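My mother kept real tulips on the hall table every March, and every March they flopped over the side of the jug by the third day. I loved them and I also spent a lot of my childhood wiping up petals. So when I finally gave in and bought artificial ones, I felt a bit of a traitor, and then I felt relieved, and now I'm the kind of person who will happily spend a whole evening moving fake stems from one vase to another with a cup of tea going cold beside me.

I have eight of them at the moment, in a mix of colors, and two vases, one red and one clear. The butcher-block top is my favorite place to sort flowers (all those tan and honey strips are so forgiving, and the colors look warmer on it). I always start with the darkest tulip. It's so close to black that it can look gloomy in a bunch, but give it the red vase all to itself and it becomes quite grand.

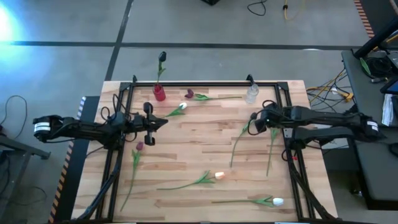 ## What goes in the clear one?

I went back and forth on this for ages. A clear vase shows every stem, so you can't just stuff things in and hope, and with artificial flowers the stems are the part that gives the game away. Setareh Tehrani told me years ago to lay everything flat first and look at it for a while before picking anything up, and I still do it her way.

Laid out like that, the flowers start suggesting things. I'd always thought of the white tulip as the obvious partner for the black one, a sort of chess set arrangement, but the dark purple kept pulling my eye. Then there's the maroon, which I nearly didn't buy and which I'm now very fond of! Its color falls so nicely between the red of the vase and the dark purple that I may have to plan the whole clear vase around it. 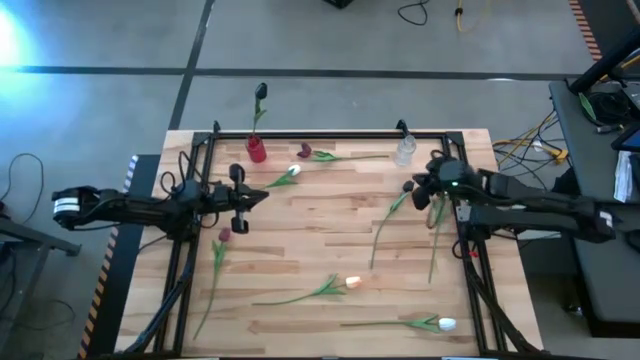 Mitra Salehi wrote to me that she would leave the dark one alone in the red vase for good and put only the white in the clear one, with plenty of air around it, and keep the rest in a drawer for another month. She also thinks I should bend the stems a little by hand before they go in, so they lean the way real ones do.

I like the bending idea very much. The drawer I'm less sure about, having only just got them all out, but I'll try the single white tulip on the hall shelf this week and see how long I can leave it alone.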